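4. Preparar la cubeta y vaciarla por primera vez

Si has llegado hasta aquí es que ya tienes montado el mueble Clokanow, con sus guías atornilladas y la puerta cerrando como es debido. ¡Enhorabuena, lo peor ha pasado! Yo tardé una tarde entera con el mío, y eso que los Jolteo de la casa anterior los montaba casi con los ojos cerrados. Ahora toca la parte agradecida: poner la cubeta en su sitio y empezar a usarla para lo que la compramos, que es separar los envases y los plásticos del resto.

Antes de empezar

Necesitas la cubeta grande, un paño húmedo, un poco de jabón neutro y un sitio en el suelo donde moverte sin tropezar. Nada de lejía, por favor, que deja el plástico mate y con un tacto áspero que luego no hay quien quite (lo digo con conocimiento de causa).

Pasos

1. Saca la cubeta de su bolsa y pásale el paño por dentro y por fuera. La mía traía un polvillo blanco en las esquinas, así que insiste ahí.

2. Sécala bien. Si la metes mojada, el agua se queda en las guías y la primera semana ya chirrían.

3. Tira del bastidor hasta el tope. Oirás un clic – si no lo oyes, vuelve al apartado 3 y revisa los tornillos traseros.

4. Apoya primero el borde de atrás de la cubeta y baja después el de delante. Al revés también entra, pero se queda torcida y roza con la puerta.

5. Empuja despacio hasta dentro y vuelve a sacar. Repite un par de veces para comprobar que corre suave.

Precaución: el bastidor aguanta 20 kilos bien repartidos. Con envases es muy difícil llegar, pero con botellas de vidrio se llega enseguida, y yo ya he doblado una guía por hacerme el valiente.

¿Con bolsa o sin bolsa?

Esta es la pregunta de siempre. Yo la uso sin bolsa, a pelo, y la vacío directamente en el contenedor de la calle. Los envoltorios de plástico blando (los de las galletas, los de la ropa que llega por correo, los retales de film) van dentro tal cual, sin atarlos ni hacer una bola muy prieta. Arrugados con la mano es suficiente.

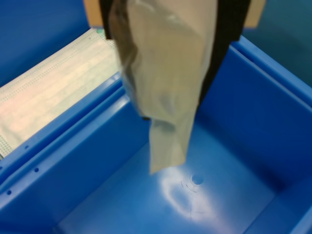

Roman me escribió en agosto para decirme que él hace justo lo contrario: mete una bolsa grande, la sujeta con una goma y así no tiene que lavar la cubeta más que una vez cada estación. Añadía que los plásticos arrugados se vuelven a abrir solos y que, si no los aplastas con ganas, a los tres días ya parece que no cabe nada más.

Y tiene su parte de razón, claro. Lo de la goma lo he probado y funciona, siempre que la bolsa sobre un buen palmo por fuera. Lo que a mí no me convence es aplastar, porque luego todo sale en un bloque y hay que meter el brazo hasta el codo para despegarlo del fondo. Elige lo que te dé menos pereza.

Primer vaciado

6. Espera a que la cubeta esté llena hasta unos dedos por debajo del borde. Si sobresale algo, se engancha en el travesaño al cerrar.

7. Saca el bastidor entero y levanta la cubeta por los dos lados a la vez. Por uno solo se comba.

8. Vuélcala en el contenedor y dale un par de golpecitos en la base. Los trozos de film se quedan pegados a las paredes, sobre todo en los días secos.

9. Mira el fondo antes de volver a colocarla. Ahí acaban las etiquetas, los tapones y las anillas, y también, alguna vez, una cucharilla de postre.

10. Colócala otra vez como en el paso 4.

Nota: si vas a dejar cosas con restos de comida (bandejas de carne, tarrinas de yogur), dales antes un enjuague rápido. No hace falta que brillen, con que no goteen vale.

Limpieza

Con agua templada y jabón, por dentro, una vez al mes si la usas sin bolsa. Para los cercos pegajosos me va de maravilla dejar un trapo empapado encima durante la cena y frotar después. El estropajo verde, ni acercarlo: raya, y en las rayas se mete la porquería.

Repuestos

La cubeta suelta se pide en Lelluscombe con la referencia 2049, y las dos guías van juntas con la 800. Comprueba que pone fondo 70 en la etiqueta, porque hay otra casi igual, más corta, que entra pero baila muchísimo. Yo pedí la corta, cómo no, y ahora guardo en ella las pinzas de tender.

Cuando la cubeta ya corra bien y la hayas vaciado una vez, pasa al apartado 5, donde se ajusta el freno de la puerta. Ten a mano el destornillador pequeño.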